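Unit 5: Mobility Restrictions and the Timing of Measures

Reading before class: the unit packet, through the section on household bubbles. Bring the Duvon worksheet.

5.1 Terms

A mobility restriction is any rule that limits where people may go or whom they may meet. The course uses the term for stay-at-home orders, curfews, travel bans, school closures and limits on gatherings. Mask rules and vaccination rules are treated in Unit 6.

A restriction has a scope (who is covered), a setting (where it applies), a duration and a means of enforcement. Students often leave out the duration. An order with no stated end date is a different instrument from one that lapses unless renewed, and the two should be analyzed separately even when the text of the rules is the same.

The reproduction number, R, is the average number of people infected by one case. When R is above 1, the number of new cases grows. When R is below 1, it falls. A restriction acts on R by lowering the number of contacts, the length of contacts, or the chance that a contact leads to infection. 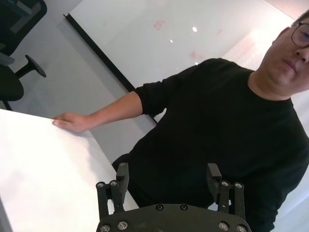
Contacts are counted in two ways in the models used in this unit. A direct contact is a conversation or a physical touch between two people. An indirect contact takes place through a surface or shared air. For most respiratory viruses the surface route is thought to matter less than shared air, but it is kept in the Duvon worksheet as a separate term so that its weight can be changed. A hand laid flat on a white table, as in the photo, is one event in that term: the hand meets the surface, and the model then asks how long the virus would last there and when the next person would touch the same spot. Set the term to zero first, run the worksheet, and then restore it. The difference should be small.

5.2 Delay

Measures do not show up in case counts on the day they start. There are four sources of delay: the time from infection to symptoms, the time from symptoms to a test, the time from test to report, and the time a household needs to change its habits. Hospital admissions lag further behind, and deaths further still.

The practical result is that a government looking at admissions is looking at infections from an earlier period. If cases are doubling quickly, a short wait before acting can cost more than a long wait when growth is slow. This follows from the arithmetic of doubling and does not depend on which measure is chosen.

Take the made-up town of Mikow in the worksheet. It has 49 known cases on a Sunday, and cases double every 5 days. Work out the number expected after 2 doublings and after 3 doublings, assuming no measure is taken. Then assume a closure begins on that Sunday but has no effect on reported cases until after the second doubling. Plot both curves on the same axes.

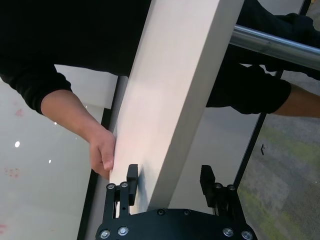

Parry objects that the exercise treats the closure as the only thing that changes. In his view people in a town like Mikow would already be staying home by the time the order came, and part of the drop would have happened without it. The objection is sound and has a name in the literature: voluntary behavior change. It makes the effect of an order hard to isolate, since falling contacts before the start date cannot be credited to the order. For the worksheet, keep the simple version. For the term paper, state which version you are using.

5.3 Comparing two places

The usual method is to find two places that were alike before the measure and differ only in the measure. The packet uses Gamine and Ventura, both invented for the course. Gamine closes restaurants and keeps schools open. Ventura does the reverse.

Check the following before drawing any conclusion:

Age structure. A younger town will report fewer severe cases under the same rules.
Testing. If Ventura tests more, it will find more cases.
Travel between the two. If residents of one eat or study in the other, the comparison fails.
Season. Both series must cover the same months. February in one and May in the other will not do.

A gap between the curves after these checks is evidence of an effect — it is weaker evidence than a trial would give, and should be written up that way.

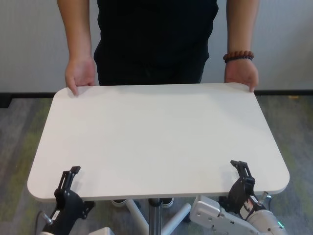
Section 5.4 prepared by Tomos Parry

5.4 Ending a measure

Lifting is harder to study than imposing. Measures tend to start together and end in stages, and each stage overlaps with the delayed effect of the one before. If stages are spaced more closely than the reporting delay, their effects cannot be told apart in the case data.

Two kinds of rule are in common use. A date rule ends the measure on a fixed day. A threshold rule ends it when an indicator falls below a set level. Date rules are easier for businesses to plan around. Threshold rules respond to conditions but depend on the quality of the indicator, and a change in testing policy can trip the threshold with no change in infections.

For next class: write one page on which rule you would choose for Gamine, and name the indicator you would watch. Hand in the Mikow plot with it.

Contact the course office | Copyright, all rights reserved | Back to top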